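So I finally made it out to the Brikton open house in Norville, and yes, I stayed way too long (the coffee was free, I have no regrets). I went for one thing, the Sterkenance gripper kit, which I've been eyeing for our little shop since June.

They let you drive it yourself! You get 30 minutes at a bench, a tablet, and a guy who hovers but doesn't grab the controls. I burned the first 6 just figuring out how to open the fingers all the way. After that it got fun, and I had it picking up washers and foam blocks like I knew what I was doing. Swapping the jaws takes one hex key, and I liked that a lot.

What I really wanted to try was small flat stuff, because that's what drives us nuts at work. Clear little squares on a plain surface, the kind you lose the second you look away.
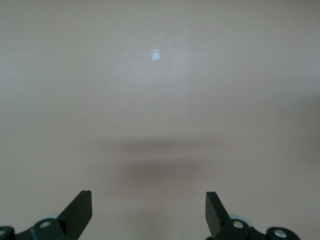
The wrist camera comes with the kit, by the way, while the Nwankwo stand across the aisle wanted 1,000 dollars extra for theirs. My gripes are the manual (45 pages, tiny print) and the tablet app, which logged me out twice. I put my name down for a two-week loaner anyway.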